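Drinks shelf opens at Cimley community rooms

February 27, 2021

The back room at the Cimley community rooms in Fosedville has a new favourite corner, and it comes with ice. The mix-your-own drinks table opened to members this week after months of planning, and the response has been fantastic.

The idea goes back to November, when Estela Mansilla was running a cordial-making class in the same room and noticed that people hung about long after the jars were sealed. They wanted to taste each other's bottles, swap notes and argue about how much lime is too much lime. There was nowhere to do it except on their feet beside the kettle.

"I'd look up and there'd be a dozen people in a huddle with teaspoons," she said. "It was lovely, but you couldn't get to the sink."

So she asked for a table, and then she asked for a shelf to go on it. The shelf turned out beautifully – two tiers, white metal legs and light wood boards, small enough that you can still see the person across from you. Little labels hang from the front edge of the top tier, and the bottles on the bottom one bring the colour. There's a red one, a blue one and a pale one with an orange cap, and together they brighten up the whole end of the room.

Money for the set-up came from a $400 grant from the Montecinos Neighbourhood Fund, topped up by the takings from the summer cake stall. Wiremu Ruawai did the shopping and came in under budget, which has left enough for glasses and a second ice tray. He is already being asked about a third.

The rules are pleasantly short. Start with a glass of ice, choose your flavour, add a squeeze of lime if there are limes going, and top it up from the tap or with soda if you've brought some. Everything on offer is alcohol-free. Members pay $2 a glass into the tin at the front desk, and kids under ten drink free with an adult.

Twenty-two people came through on the first afternoon. Vernon Beaulieu had three goes at getting his right and says the third, heavy on the lime with only a splash of red, was worth the walk from Hirnon Street. His granddaughter went straight for the blue and would not be talked into anything else.

Rosalba De Luca's ginger and lemon syrup was the first homemade bottle to run out. She has promised another batch and, after a bit of pestering, the recipe as well. It will go up on the noticeboard beside the one for rosella cordial, which has been photocopied so many times that the sugar quantity can hardly be read. (It's 1000 grams, for anybody who has been guessing.)

Anyone who'd like to put a bottle of their own on the table is very welcome to. Write the ingredients and the date you made it on the bottle, and mention any nuts, dairy or honey. Homemade bottles go home again at the end of each session. Please don't bring anything that needs to stay cold for more than an hour or two, as the fridge is shared with the playgroup and is usually full of cut fruit.

Anisa Sutanto will run a short tasting session next month for people who want to try pairing flavours properly. She grew up on iced drinks with pandan and palm sugar and plans to bring both, along with a few things she says most people in Fosedville will never have tried in a glass. There are places for 22, and half of them had gone by the time we went to print. Put your name on the sheet at the desk or ring during office hours.

The table is open whenever the back room is, apart from class times. Bring a hat for the walk over – it's still very warm out there – and come in thirsty.

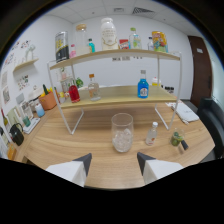 Ice in the glass, limes to the side and plenty on the shelf at the Cimley drinks table.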